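Demonstration gathering (robotics)

Demonstration gathering is the practice of having a person work a robot arm through a task many times over, so that a learning system can later be asked to do the task by itself. Each attempt is called an episode. The person usually steers from a short distance away and is paid by the hour, an arrangement that suits the episodes better than it suits the person.

Household chores are the usual subject. Opening a drawer is a favourite, being short, easy to judge and surprisingly easy to get wrong. The Tronberg kitchen set, begun in August under Ruan Sibiya, holds 3473 episodes, of which 1432 involve a drawer. Sibiya's working notes give the drawer more space than the rest of the kitchen put together, and describe it at one point as "the senior colleague".
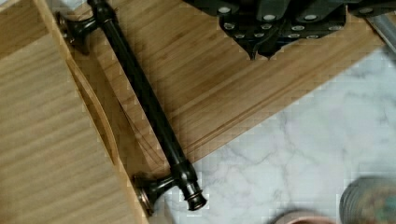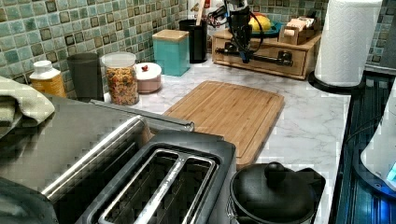
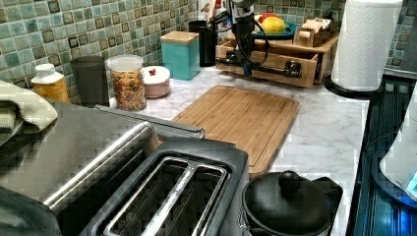
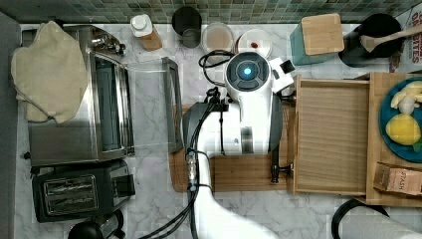
Most sets record several views at once. A camera at the wrist sees the last few centimetres of a reach very well and the rest of the room hardly at all; fixed cameras have the opposite talent. Matching the views in time is dull work and is generally given to whoever joined most recently.

Variety matters as much as quantity. A system shown a handle in one position learns that position, and will go on reaching for it with great confidence after the furniture has moved. Operators at Tronberg were therefore told to shift things between episodes. Left to themselves, they tended to shift the same two things — a habit known locally as the Malley shuffle.

Opinion is divided on failed attempts. Rupert Berchtold argued for keeping them, on the grounds that a fumble followed by a recovery teaches more than a clean pull. Tiedemann, a rival set, throws out every failure and is smaller for it. The Drolidon labelling scheme allows both, marking each episode as clean, recovered or abandoned, with a free text field that most operators fill in with "fine".

See also: Teleoperation; Imitation learning; Drawer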